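Home | Notebook | Projects | Stores | Contact
Print this page | E-mail this page

9 February 2023

Glue tests for the repair bindery, second round

Picked up where I left off with the wheat starch paste. The batch from the new sack (Prilau) cooked up stiffer than the old one at the same ratio, one part starch to six of water by volume. Strained it twice through the horsehair sieve and it was still grainy at the bottom of the bowl. I think the soak was too short. Next batch gets left overnight.

Test strips are cut from the spoiled endpapers of ledger 2899, the one from the Ketden parish chest. Machine-made paper, fairly soft, takes water fast. Each strip was pasted to a piece of the kozo tissue and put between blotters under a weight. Three pastes: straight starch, starch with a little methylcellulose, and the methylcellulose alone.

Results so far:

Straight starch: good hold, slight cockling along the grain. Peels with a damp swab in a few minutes.
Mix: nearly as strong, lies flatter, slower to grab. Easier to reposition the tissue.
Methylcellulose alone: too weak for hinges. Fine for holding down a lifted corner. 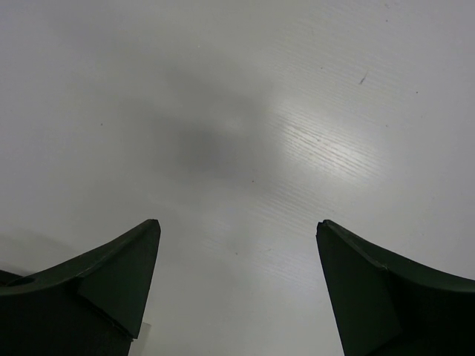
Steinarsdóttir disagrees about the cockling and puts it down to too much paste on the brush, having had flat strips from straight starch all last year with the same tissue. Brush out on scrap first, then one thin pass from the middle, and change the blotters after ten minutes instead of leaving them until lunch.

Fair point on the blotters. I left the first set in for over an hour and they were soaked. Will redo the straight starch strips with quick changes before deciding anything, and use the flat brush, not the round one.

Grain direction needs watching too. Two of the strips were cut across the grain by mistake and I had to throw them out. From now on I pencil an arrow on the back of the sheet before cutting.

Moved on to ledger 3275 in the afternoon. Text block is sound but the spine lining is gone in the lower half and the first section is hanging by one thread. Old animal glue on the spine, dark and brittle. Softened it with a methylcellulose poultice under plastic film, 15 minutes at a time, and lifted it with the bone folder. Slow, but it comes away clean and the folds underneath are in better shape than I expected.
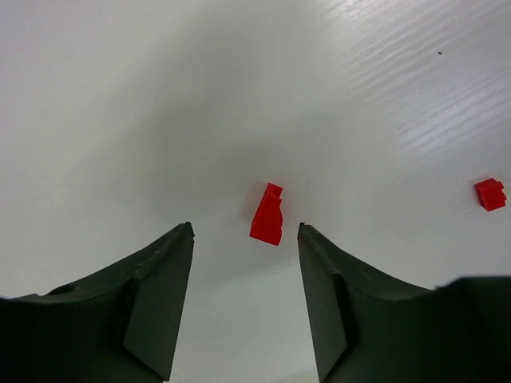 The top third of the spine is now clear. I stopped there — the paper was getting too damp near the kettle stitch and I would like it dry before going further. It is wrapped in blotter with a light board on top, on the second shelf of the press cabinet. Please leave it there.

Linen for the new lining should come out of the Piluder roll. The other one has been sized with something that smells of mildew and I don't want it on this book.

To do:
- soak starch overnight
- redo straight starch strips, thin coat, quick blotters
- wash the sieve properly
- order more kozo tissue, medium weight
- check 3275 for dampness before opening the wrap

Both ledgers are due back in May, so the paste question needs to be settled this month.

Print this page | E-mail this page
Previous entry | Next entry | Back to notebook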